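Ticket: bookings calendar an hour out after changeover, Calldale site
Status: open, workaround on
Priority: was high, now medium

Picked this up Tuesday arvo. Calldale rang, every fitting appointment in Brolarmont showing an hour early for customers but correct on the front desk screen. Confirmation texts going out with the wrong time too. Two customers already turned up to a locked door.

Before anyone asks, yes, the desk PC clock is right. Checked it against my phone.

What we know so far:

- Only Calldale. Stavden site is fine, same version.
- Only bookings made before the changeover. New ones OK.
- Export out of Brolarmont has 2,733 rows, all with the offset baked in as a fixed +10 instead of the zone name. So that's your problem, probly.
- Sync to Arain (the texting thing) reads the export, not the live calendar. Didn't know that till today.
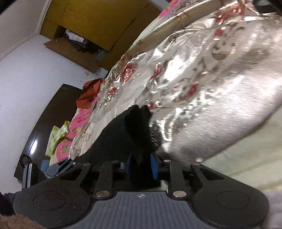

## Steps tried

1. Restarted the sync service. No change.
2. Set the site zone by hand in Brolarmont admin, saved, logged out and back in. Setting stuck but old bookings didn't move.
3. Cleared the Arain queue and re-sent one test booking to my own mobile. Still an hour early. Old booking though, so fair enough.
4. Made a brand new test booking for 3 pm. Text came through saying 3 pm. Good.
5. Edited an old booking (changed the notes feild only, nothing else) and saved it. Time corrected itself! Text also correct. So a re-save rewrites the offset.

Step 5 is the workaround. Slow but it works. Told the desk to open and re-save anything in the next fortnight, starting with tomorrow morning. They got through 40 before close. Haven't let them touch recurring bookings, one of those re-saved as a duplicate and I had to delete it from the back end.

Texts paused in Arain overnight so we don't send any more wrong ones. Desk will ring the early customers instead. MUST be turned back on by whoever is on first shift, it doesn't resume by itself.

Still to do:

- bulk re-save via the import tool, need to know if it fires a text for every row (please no)
- recurring bookings, no idea yet
- check whether reminder emails use the export as well or read live
- backup before any of the above, last one I can see is from before the changeover

Logged with Brolarmont support, asked about the import tool specifically. Attached the export and the sync log.

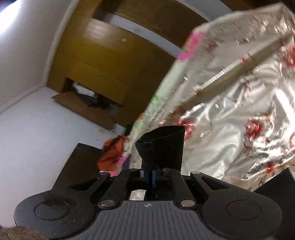 Brolarmont Support replied: Thanks for the log, very helpful. The import tool does trigger notifications by default, but there is a tick box under Advanced called "Suppress outbound". Please tick it before uploading. Recurring bookings need to be left out of the file for now, as the import treats each one as a new series. We can correct those from our end if you send us the series IDs. Reminder emails read the live calendar, so they will be right once the import has run.

Ok. Backup running now, will do the import after close with the box ticked. Small batch first. Series IDs to follow, pulling them out of the export by hand cos the filter ignores the series column.

Leaving the ticket open till the recurring ones are done.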